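When Your Gripper Stops Feeling: Tracking Down a Tactile Pad Fault

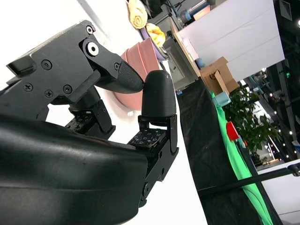
I have been putting off writing this one up, mostly because the fault made me feel a bit silly for the better part of two weeks. But Mitali Jayasinghe asked me for my notes, and then Illia Bilyk asked me for the same notes a few days later, so I think it's time they lived somewhere other than my desk drawer. If you run a two-finger gripper with touch pads on the inside and it has started squeezing things harder than you asked it to, pull up a chair.

The trouble began in August. Our arm, which we call Koval, had been doing tabletop pick-and-place work all summer with hardly a complaint. Then one morning it picked up a thin plastic bowl and kept right on closing. The rim folded, the bowl popped out sideways, and the arm carried on to the drop point holding nothing at all, as pleased as could be. No alarm, no stop. The log said the grasp was good.

Now, a bowl is a bowl, and I wasn't going to cry over it. What bothered me was the quiet. A gripper that can't feel is one thing, but a gripper that can't feel and reports that everything is fine is a safety problem, and I would ask you to treat it that way from the start.

Before you touch anything

Press the stop button, then switch off power to the arm at the controller and wait for the lights to go out. Pressing stop by itself isn't enough when your fingers are going to be between the robot's fingers. Support the wrist if your arm sags without power -- ours does, a little. Hang a tag on the switch so that a helpful coworker doesn't turn it back on for you. Inna Skoryk did exactly that to me once, with the best of intentions, and we have had a tag ever since.

Step 1. Look at the raw readings

With the tag off, everyone standing clear and the gripper wide open, power up and watch the raw numbers from each pad. Don't use the nice smoothed graph! I used the smoothed graph for days and it told me nothing. A healthy pad is never perfectly still; the readings jitter by a count or two even when nothing is near it. Our left pad was jittering along happily. The right pad sat at 112 and did not move, which should have jumped out at me and did not, because 112 is a perfectly reasonable number.

Step 2. Press the pad by hand

Stop the arm and lock out motion, leaving only the sensor supply on. If your setup can't separate the two, skip this step and go on to the next. Press gently across the pad with a pencil eraser, one corner at a time. A dead patch that stays put usually means a damaged pad. If the whole pad is frozen, as ours was, suspect the cable first.

Step 3. Check the cable through a full bend

Power everything off again. Unplug the pad cable at both ends and put a meter across it, one conductor at a time, while you bend it slowly the way the wrist bends it. Ours tested fine lying straight, and I very nearly put it back. Curled past a certain point, one conductor dropped out. It had been rubbing on a bracket for roughly 700 hours of running.

Step 4. Replace and reroute

Fit the new cable with a soft loop at the wrist, and turn the joint by hand from one end to the other before you tie anything down. Tymofii Lytvynenko suggested a strip of felt tape where the cable passes the bracket, and I have been grateful for it.

Step 5. Fix the part that kept quiet

Please don't stop at the cable. Our software simply held the last value whenever the signal went missing, and that was the real fault as far as I'm concerned. We added a check: if a pad's raw reading stays exactly the same for 5 seconds, the arm stops and asks for a person. We also put a ceiling on motor current, so the fingers will give up on their own whatever the pads say.

Test it by pulling the plug on purpose. Power down, disconnect one pad, stand clear, power up and command a slow close on something soft, like a folded cloth. The arm should refuse to move. Do the same with the other pad, and write both results in your log. I run this test every 11 days now, along with a look at the felt tape.

Updated Mon 5 November: Brunello Ruggiero wrote to ask whether the frozen-reading check gives false stops. We have had one, while the sensor board was restarting, and a short delay at startup took care of it.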